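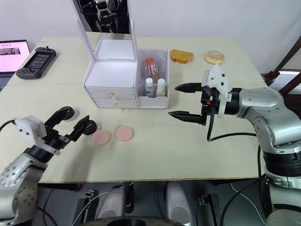
Cuypers wrote back this morning that the sample from the Sonari batch is drying too slowly for them and they would like to know if we changed the binder. We did not. I answered that the binder is the same, but the pressing time went from 3 to 4 minutes, and that I would look at the powder again before blaming the press.

June 21, 2021

Repeated the Flakeo pressing with the old time. Sieved the powder twice, 100 g, then 60 drops of binder from the glass pipette. The mix felt good in the hand – it kept the print of my thumb and did not stick. In the mortar it was a bit grainy at the bottom, so next time I scrape earlier.
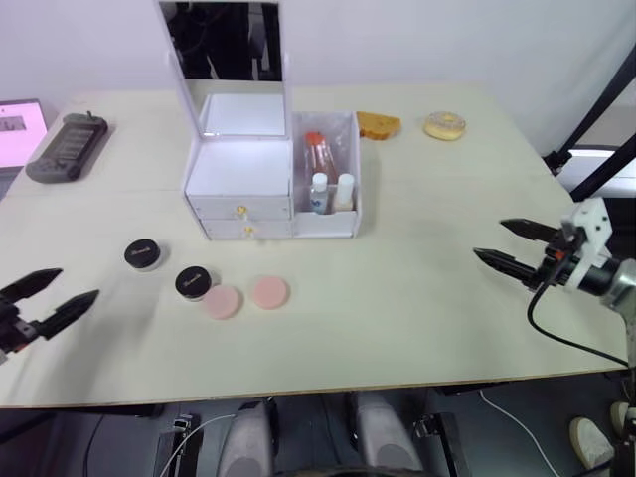

Drying is still the weak point. The pans on the upper shelf of the oven get a hard skin and stay soft underneath, the lower shelf is slower but more even. I will use only the lower one until the fan is repaired. Also, we should agree where finished samples go: with cosmetics, a storage box and food on one table, it is too easy to get crumbs in a pressed pan. The Dondasport order must stay clean, they check it with a lens.

To do:
- weigh the pans again tomorrow, same scale
- ask Cuypers at what room humidity they test
- look for the November sheet, I think we had the same skin then
- order filter paper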